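About Mornside

Mornside is a house that teaches people to look after other people's rooms. It began as a guest house, and for a good many years was a fairly poor one, with large breakfasts and a bath that took most of the evening to fill. The training started because we kept losing staff to better hotels, and it seemed sensible to charge somebody for the trouble. The guests have dwindled and the trainees have multiplied, and we have made our peace with that.

The school is run by Manee Srisuk, who wrote the course handbook. It has 173 pages. The chapter on cushions is longer than the one on fire doors, a matter we have been asked about at inspection.

We take 12 trainees at a time and the course lasts 30 days. Bedrooms come first, then bathrooms, then a short and unpopular week on brass. After that everyone moves into the sitting room and finds out how hard it is to leave a place looking as if no one has been in it. The room is called Madigan, after a guest who booked two nights and stayed until spring.

The furniture in Madigan was bought in one lot from the Irnau Hotel when it closed. It is grander than we are. There is a good deal of carving on the settee and a certain amount of gold on the console table, and all of it likes dust. The table is the real teacher. A high polish forgives nothing - a thumbprint on it can be read from the doorway - and a guest's first act on entering any room is to put something down on it.

Tidying Madigan is marked out of 200. Half the marks are for the table. A bottle or a scrap of paper costs the same as a tray of dirty cups, on the grounds that guests notice them equally and write about them at the same length.

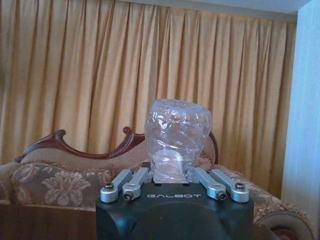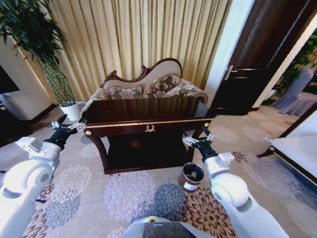
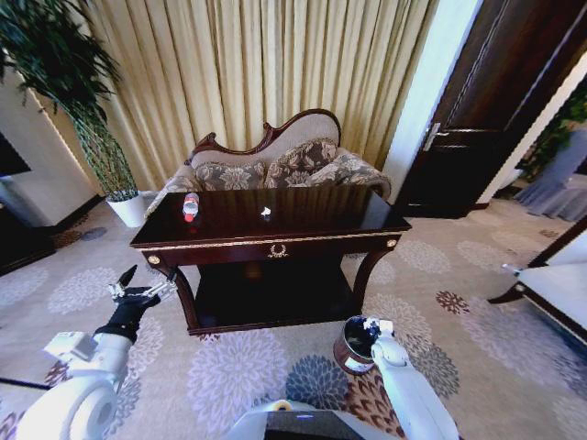

Billside Lodge, where several of our people have gone to work, wrote in June that the last pair they took on were excellent but would not stop straightening the cushions in the manager's office, and could we possibly teach them when to leave off. We have passed this to Manee, who regards it as a reference.

Lunch is included in the fee and is better than the breakfasts used to be. Trainees bring their own flat shoes. We supply cloths, aprons and polish, and we ask for the cloths back, so far with mixed results.

New groups start every other month. If you would like to see the house first, ring the front bell after two in the afternoon and give it a minute. Whoever answers will probably be in training, so please let them take your coat, even if you would prefer to keep it on. Tea is served in Madigan at four. Please use a coaster.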